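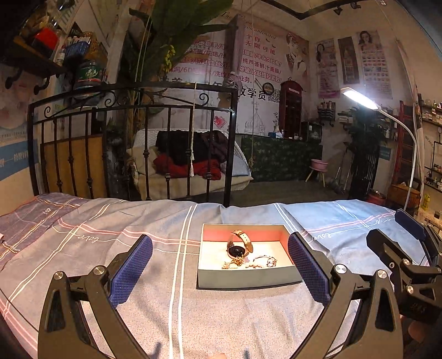 The Trudix hand grippers, after a month of jewelry boxes

I should say up front that I went into this trial expecting to be annoyed. The Trudix kit is a pair of hand-held grippers you carry around and do chores with, and the sales page (sold through Canatbridge, in my case) says the recordings can teach a robot arm to do "any household task in 15 minutes." Any. I read that line several times and then paid the deposit anyway, so make of that what you will.

The job I picked was small stuff in a gift box. A watch, a silver bracelet, a heap of gold chains and charms, all sitting in an open box on a bed with a plaid sheet. Every demo video I could find uses blocks or coffee mugs, and I have never needed help with a block.

First, what I liked. The navy grip pads have a dimpled, diamond sort of texture and they hold a watch case better than I thought they would. My thumb got sore later than I expected. Setup took one evening, most of it spent hunting for the right page of the manual.

Now the chains. The jaws are big. They open wide and look very capable, and then you try to lift one tangled necklace out of a pile of its friends and you get the whole pile, or you get nothing. I recorded 60 tries at this. The Trudix software scores each one, and it marked plenty as "good" that I would call dropping a necklace in the general area of a box. I wrote to support in August to ask what "good" means and got a link to the same sales page.

The price is what really bothers me. The pair costs $903, fine, it's brackets and bolts and somebody has to put it together. But the training service, called Wellow, is extra, and with the plan they steer you toward the total comes to $2,254. Wellow is the part that does anything with your recordings. Without it you own two large tongs and a folder of files.

I also tried the free sample from Ayala, the add-on that is supposed to sort out tangled items. It asked me to record more tries. I closed it -- maybe I'll go back when it's out of testing.

Would I send the kit back? The grippers, probably not. They feel solid and I have other chores in mind. The Wellow plan is going back before the next billing date, if I can find the cancel button.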